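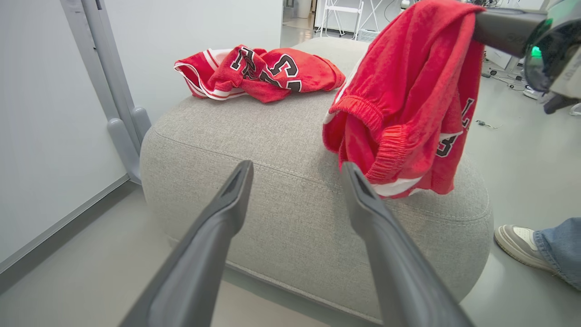 Ticket: red shorts, dye transfer onto pouf + waistband gone wavy
Status: open, waiting on supplier
Product: Setico pouf, light grey, woven cover, piped seam
Opened: April 23, 2026

Problem as reported
Two pairs of red basketball shorts, black numbers with white outline, white trim on the hem. Washed together, then left on the pouf overnight in the back room at Stubbs. Next morning faint pink mark on top of the pouf, left side, near the piping. Also one pair has a waistband that won't lie flat when folded. Want to know (a) how to get pink out of the cover and (b) if the waistband is knackered or just needs a stretch.

First questions
Is the cover removable? - no. Checked underside, stapled all round, no zip.
Were the shorts fully dry when put down? - thought so. The pair that was left in a heap may have been damp in the middle, didn't check.
Wash temp? - 40, normal cycle, Clevix liquid. No colour catcher.
Anything else in the load? - two white towels. Towels fine, weirdly.

Tried so far

1. Cold water and white cloth, dabbing. Bit of pink came onto the cloth. Mark lighter but wider. Stopped.

2. Clevix liquid, few drops in a bowl of cold water, dab, then rinse with a second cloth. Better. In daylight you'd need to know where to look. Under the lamp still there.

3. Bicarb paste, left 2 hours, hoovered off. No change to the mark. Bicarb got down in the weave and took ages to get out, wouldn't bother again.

4. Rubbed the inside of both pairs with a wet white cloth to see wich one is bleeding. One gave a clear pink smear, the other next to nothing. So it's one pair, not both. Have put a safety pin in the label of the bad one.

5. Soaked bad pair in cold water, changed water till it ran clear. Took most of the evening. Drying on the airer, NOT on the pouf.

Waistband
Elastic is gathered and stitched in rows so can't be pulled through and rethreaded, have to work with what's there. Pegged it out flat by the side seams while damp. Dried a bit better. The ruching is meant to be there so it'll never fold as flat as the leg end, think I was expecting too much. Fold legs together first, then waistband down last - sits ok in the drawer like that.
Do not iron over the numbers. Did a test on an old Soka training top with similar print and it went tacky.

Reply from supplier (Setico, pasted)
"Please avoid soaking the cover as the filling may hold moisture. We would suggest a hidden area test before any stain remover."
Have asked them if the cover can be bought seperately. No answer yet.

Next
- patch test oxygen stain remover underneath by the staples
- wash bad pair on its own, cold, with colour catcher
- throw over the pouf for now

Update, same evening: patch test done, no fading on the grey as far as I can see. Will do the top at the weekend. Leave open.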